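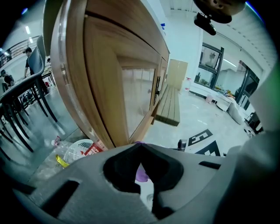

Week 5, surfaces and finishes. Recap from last time: dirt sticks for different reasons, and the finish decides what you can use on it, so look at the finish first and the dirt second. One cupboard can need two methods. Take a wooden cabinet with a frosted glass door panel and black handles: wood frame gets a damp cloth and neutral soap, glass gets its own cloth, and the handles get done last as they carry the most skin grease. Frosted glass is a pain. Grease sits in the etched side and shows as a dark patch when wet, goes away when dry, comes back next time you wipe. Find out which side is etched before you start (fingernail test, drags slightly).

Finishes you need to know for the test
Oil: soaks in, no film, water leaves marks. No soap with degreaser.
Wax: soft film, heat and alcohol ruin it.
Lacquer: thin hard film, chips at corners.
Polyurethane: tough, most kitchen fronts. Forgiving.
Painted: depends on the paint, test inside the door.

Spot test, same every time. Hidden area, one drop, wait, blot with white cloth. Color on the cloth = stop. Write it down on the sheet. The Prurkville job in July went wrong becuase this got skipped, 19 drawer fronts refinished, the client was not happy and neither was Flarnden.

Dilution
Zistley neutral concentrate, class strength is 1 to 100 for wood. 1 to 200 for glass, any stronger and it streaks. Measure it, don't glug. Water first then concentrate or you get a bucket of foam. Label the bottle with strength and date.

Cloths
Color code goes on the wall next week, learn it anyway. Fold in quarters, gives you eight clean faces. Cloth should be damp, not dripping, wring till nothing falls. Wipe with the grain. On drawer fronts hold the cloth flat against the panel and go side to side, then along the bottom edge where drips collect. A purple cloth bunched up against a lower drawer front will do for a quick spot, but you lose your clean faces.

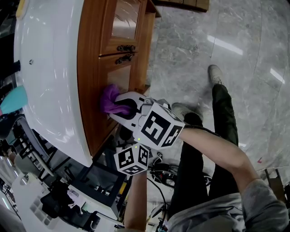 Stone and tile floors
Marble: no vinegar, no lemon, nothing acid. Etches right away and you can't wipe an etch off, it has to be repolished. Marble-look porcelain is fine with mild acid but check the chip edge or the spec sheet before you trust it. Do floors last, furniture drips.

For next time
Read the Mizuno handout up to the part on grout sealers, skip the tables. Bring gloves. Room 353, not the usual one. Spot test sheets due at the start of class, late ones lose half the marks.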